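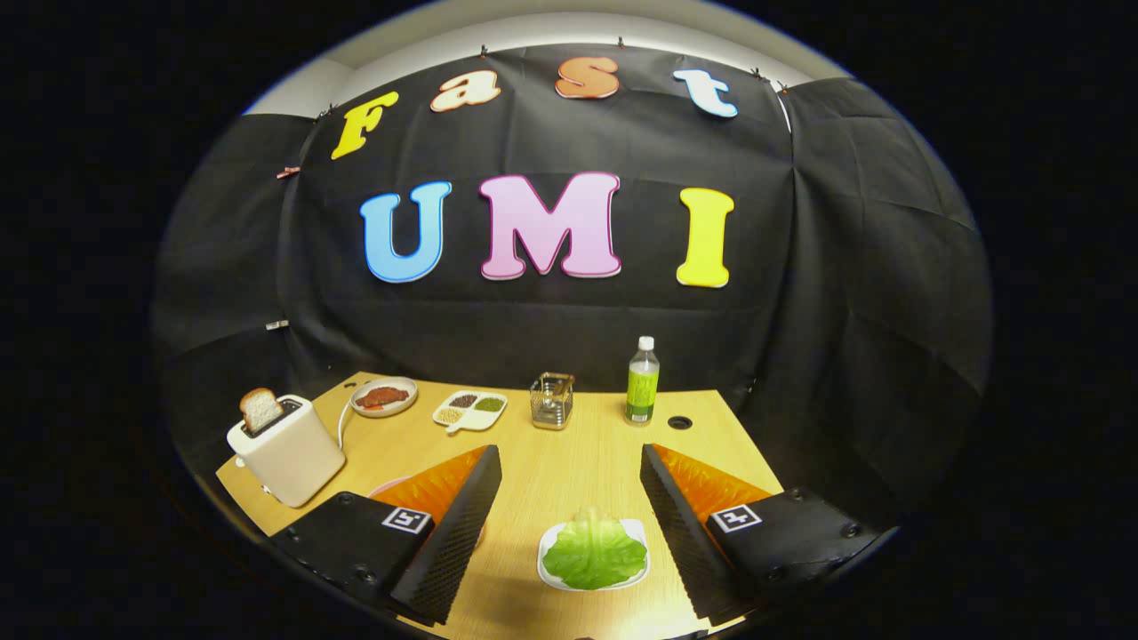
Most of the toaster advice I read is padding. Preheat the slots, rotate the bread halfway, rub the crust with butter first. I tried the lot over a wet November and my toast came out the same. What did make a difference was where the thing lived. A white toaster at the end of a light wood table, with its thin cord looping away toward the back and a slice standing up out of the slot, is close to how I'd set one up. The cord stays off the front edge, and you can get hold of the bread without a fork. Please don't use a fork.

Crumbs next. The Fureo crumb brush has 2 heads and I can't tell them apart in use. Pull the plug, let it cool, slide out the tray if you have one, tip it in the trash. An old pastry brush gets the corners.

Flavgate sells a "toaster polish" for white casings. I was doubtful and I still am - a damp cloth with one drop of dish soap took off the same brown smear. Skip anything gritty. It dulls the finish and then every fingerprint shows.

As for divided trays, they're fine for keeping a hot patty away from the bread, but so is a small plate, and a plate stacks.

Bread goes stale faster in the fridge. That old tip I do believe. Freeze it sliced and toast it straight from the freezer.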